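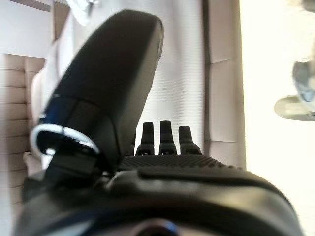

The Key Under the Feeder

The movers were coming at eight in the morning and the kitchen was not started. She had done the bedrooms first because her brother told her to, and then the hall closet, and that had used up most of the day. It was four in the afternoon and getting dark. December in Laltthorpe was like that.

She put the kettle on before anything else. Then she took it off the list of things to pack and wrote it on the other list, the one for the car.

Their mother had kept the house at 1229 Fimlow Road for most of her life. The kitchen had one good window, over the sink, and drawers that had to be lifted a little before they would slide. Her brother was in the basement with the radio on. Every so often he came up the stairs with something and asked if she wanted it.

"Do you want the fish kettle?"

"No."

"It's a good one."

"Then you take it."

He took it back down.

She started with the plates. She laid newspaper on the table and wrapped each plate twice, the way their mother had packed for the church sale, and stood them on edge in the box. The everyday plates went first. The ones with the green rim had come from an aunt and were never used, and when she got them down there was a layer of grease and dust on the top one that came away under her thumb. She washed that one and dried it and wrapped it with the others.

The drawer next to the stove was the bad one. It held string, corks, birthday candles, a bicycle pump adapter, three can openers and the manual for a Flastance oven that had been replaced when she was in high school. She had planned to tip the whole drawer into a trash bag. She got as far as opening the bag.

At the back there was a tobacco tin with a strip of masking tape across the lid. On the tape, in her mother's capitals, it said FEEDER.

She shook it and it rattled. Inside was a key on a loop of garden wire.

"What's this for?" she asked, the next time he came up. He was carrying a box of jars.

He put the jars down and looked. "Padlock, maybe."

"It says feeder."

"The bird feeder doesn't have a lock."

"I know it doesn't."

They both looked out the window. The feeder was on its post at the end of the yard, and it was nearly too dark to see it. He said there were fifteen more boxes in the basement and he would like to be done before midnight. She said fine. He picked up the jars again and stood there holding them.

"There was a key under it," he said. "Under the feeder. When we were kids. For when we got locked out."

"That was the back door key."

"Right. So that's the spare for the back door."

She went and tried it. It didn't fit the back door. It was too small, and anyway the lock had been changed after the break-in at the neighbors'. She tried the side door and the cabinet where the good glasses were, and then the cash box, which was already open. He followed her from one to the next with the jars.

"You could put those down," she said.

He put them on the stairs.

They got the flashlight out of a box marked HALL, which meant cutting the tape she had put on that morning, and went out into the yard. The grass was stiff. The feeder had a flat wooden base, and under the base, screwed to the post, was a metal mailbox of the narrow kind. Neither of them remembered it. It was painted the same brown as the post and the paint had run over the hinge.

The key turned, but the lid stuck. He worked the edge of a butter knife along it until it gave.

Inside there was a plastic bag, and inside the bag were a notebook and an envelope. The notebook was birds. She had written down the month and what came to the feeder, and nothing else. Juncos. Two cardinals. Hawk on fence, no birds. It went back years.

The envelope said HEATING. There was $3000 in it, most of it in fifties.

"Well," he said.

"She told me she never had anything put by for the heating."

"She told me she didn't feed the birds anymore. The winter I bought her that 30-pound bag of seed. She said it was a waste."

They took it all inside. She put the envelope on the table, next to the wrapped plates, and made the tea. He sat down for the first time since lunch and read the notebook from the front. Now and then he read a line out loud. She kept wrapping. The cups took longer than the plates because of the handles, and she ran short of newspaper and had to use dish towels for the last ones.

"You're in here," he said.

"Where?"

"October. It says you came for lunch and there was a woodpecker."

She remembered the lunch. It had been soup, and there had been an argument over the storm windows. She didn't remember a woodpecker.

"Does it say anything about the windows?"

He turned the page and turned it back. "No. Just the woodpecker."

She taped the box shut and wrote KITCHEN – PLATES, CUPS on two sides. The Eglītis people charged extra for boxes that weren't marked on two sides; it was printed on the estimate. Then she did the pans. He finished his tea and went down for the rest of the basement, and a few minutes later he called up the stairs.

"Is there any of that seed left?"

She looked in the broom closet. The bag was on the floor behind the mop bucket, with a clothespin on it and a coffee can inside for a scoop.

"There's some," she said.

She filled the coffee can and put her coat back on.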